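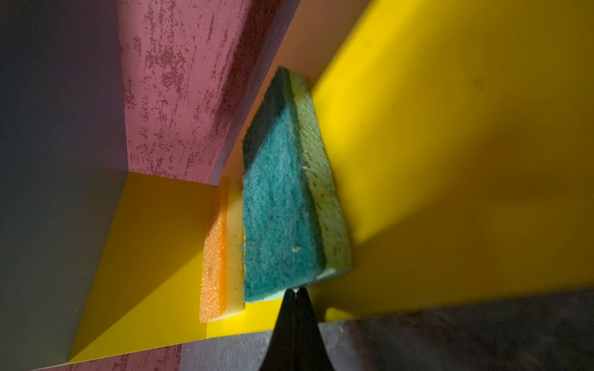 November 2019, sponge notes

OK, so I finally sat down to sort out which sponges we're keeping at the wash-up sink, and of course it took the whole afternoon (it always does once I start on the cleaning shelf!). The short version is that I'm leaning green for the glue pots and orange for everything else, but let me get the details down before I forget them.

The green ones are the two-layer kind, dark teal scourer on one side and yellow-green sponge on the other. I love the scourer, it's properly coarse and it took dried Bindik paste off the steel pots in a few passes. The trouble is it hangs on to crumbs. I rinsed one three times and was still picking bits out of the fibers, and the ends get rounded pretty fast if you go at the rims with them.

The orange ones have that bumpy open scrubbing layer with a pale cream foam behind it. Much gentler! I did all the Navell trays with one and didn't see a single new scratch, even with the lights right over them. It's slow on anything baked on, though, so please don't try it on the glue pots, you'll be there till dinner.

Storage: stand them up on end in the painted compartment, leaning on the wall, with a bit of air between them if you can manage it. We had them lying flat in September and the bottom layer smelled like a pond. Green and orange can share, I don't mind that, just shake them out over the sink before they go back in.

Rinse water I've been measuring out at 300 ml per sponge, squeeze, then another 300. Weighed a green one after squeezing and got 70 g, which seemed like a lot, so I squeezed harder and then forgot to write down the second number. Will redo.

Still to do:

- try both kinds on the Mengal primer, fresh and a day old
- reweigh the green one
- wipe down the yellow floor of the compartment
- order more orange, we're getting low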